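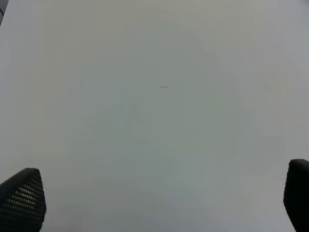

Foto: Ulla Hägglund / Urex

Tampo de mesa Irudach, branco

Um tampo branco, liso e fosco. Não tem veios, não tem desenho, não conta histórias de família. Quem procura personalidade num móvel pode subir à secção das cadeiras, onde há de sobra.

Serve para casa de banho, lavandaria ou aquele canto onde os frascos se juntam sem convite. Suporta 100 kg bem distribuídos, o que dá para muito champô. 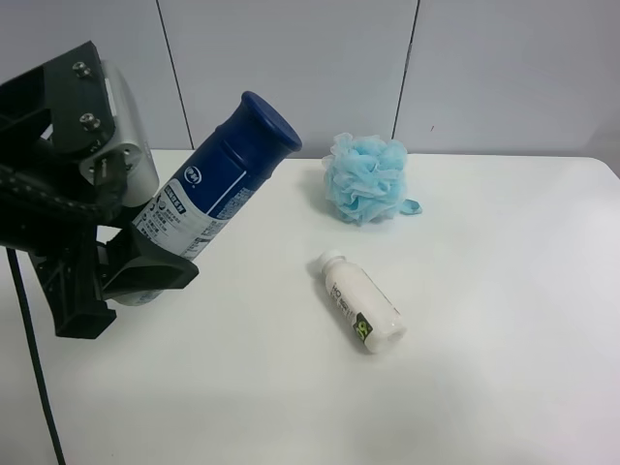
Frasco azul-escuro, esponja de rede azul-clara e garrafinha branca deitada sobre o tampo.

Limpa-se com pano húmido e detergente neutro. Palha-d'aço anula a garantia e o nosso bom humor. Pernas Demis vendidas à parte, como é tradição.

Garantia: 3 anos
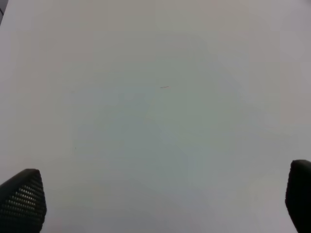
Posso cortar o tampo à medida?
Cortamos nós na loja, antes da entrega; cortes feitos em casa ficam fora da garantia.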